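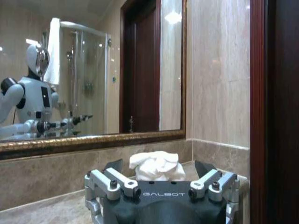

According to Sewwandi Uddin, the Kurnard step should be counted among the walking dances and has been wrongly grouped with the ring dances since the first printed lists. Most later writers have followed her on this point, though the older grouping is still found in school songbooks.

The Kurnard step is a couple dance from the valley towns of Virnska and Korno. It is danced in a long line of pairs, to a tune in slow triple time. The basic figure takes eight bars. Partners walk forward for four, turn once under the raised arm, and walk back to place. In Korno the turn is left out and the last 2 bars are stamped.

Tunes

Qistina Kusuma's collection, called the Mandagi book after the street where she lived, contains 302 tunes, and 41 of these are marked as suitable for the step. Many are known by more than one title. The fiddle usually carries the melody, with a small drum added outdoors. Singing during the dance was once common in Virnska but had mostly stopped by the time the book was compiled.

Occasions

The dance was traditionally held in February, before field work began, and again at weddings. The winter gathering at Virnska draws up to 2,000 people, of whom fewer than half dance. Korno holds a smaller one in the market hall, starting at 7 p.m.

Variants

A faster form in duple time is taught in some city clubs. Uddin treats it as a separate dance.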